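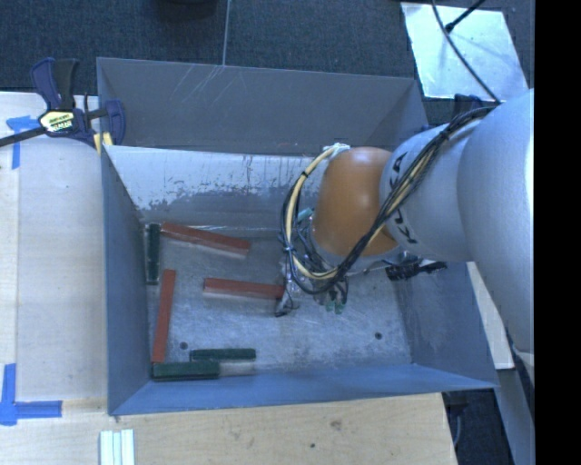
Open metal bin with six long blocks, three reddish-brown and three dark green.

Personal Writing Online, week 9 handout
Travel and daily-life blogs: keeping it going when nothing happens
Instructor: Graziella Rinaldi

Quick recap from last time. Away-from-home blog = letter home with strangers reading over your shoulder. You know maybe half your readers. The other half wandered in. Write for the first half, don't lock out the second.

Still owed from February: second drafts from anybody who got a yellow sheet. Under my door is fine.

1. The gap post

Everybody skips a week and then apologizes for it. Fine, one line of sorry, then move. Omid Mahmoudi's post from his internship summer opens with a whole paragraph of excuses, and the good stuff (landlord, the borrowed suit, missing the last train) doesn't start till halfway down. Cut to the suit.

Try: open on the most recent thing you ate, paid for, or waited in line for. Go back and fill in later if you have to. Mostly you don't have to.

2. Introducing people

Readers lose track fast. "Liked dinner with everybody, Parsa was great" - is Parsa a person? A cafe? (Cafe. Two of you guessed cousin.) Tag the name the first time in each post, even if your mom knows. Four or five words is plenty: "Emiko, from the room upstairs".

Emiko Imai's packet, p. 2, does this well. Look at how she re-introduces the bus driver in every post and it never gets old. Slightly different tag each time.

3. The to-do list ending

Last weeks of a trip. Blog turns into a list of places still to see. Lists are ok but pick one item and say why it matters to you, what you'd be sorry about. The rest can stay a list.

Bad: museum, river walk, the market, pack.
Better: same list, but the market gets three sentences and we find out you've been putting off going because it means buying presents, which means leaving.

4. Length

400 words for the weekly post. Not a hard limit but I do stop reading carefully somewhere past that, and so do your aunts. Sepehr Jalali turned in 95 words on laundry and it was the strongest thing in the pile. Short is allowed!!

5. Privacy, fast version

- roommates: ask first. first name only
- bosses: don't
- coworkers: same as roommates, plus leave out teh name of the office
- anything you'd whisper goes in the notebook, not on the blog
- old posts count too. Go back and check

Fereshteh asked about posting after you get home vs. during. During has more energy, after is safer. For class either one. If you post during, wait a day on anything you wrote angry.

6. Titles

Skip "Update" and "Week 3". Search your own draft for the oddest noun and use that. Drutach, the name of Fereshteh Kiani's street, made a perfectly good title and she never explained it till the last paragraph.

For next time
Read: packet pp. 2-13. Skim the comments under the posts too, we'll talk about who is answering who.
Write: one gap post, no apology longer then a sentence. Put it on Studside by the night before class, bring one paper copy.
Swap partners: Omid + Emiko, Sepehr + Fereshteh. Everybody else stay with who you had.

Conference sign-up is on my door. Slots are 13 minutes, please bring a question with you. If your blog is on Zatau and I can't open it, print the post.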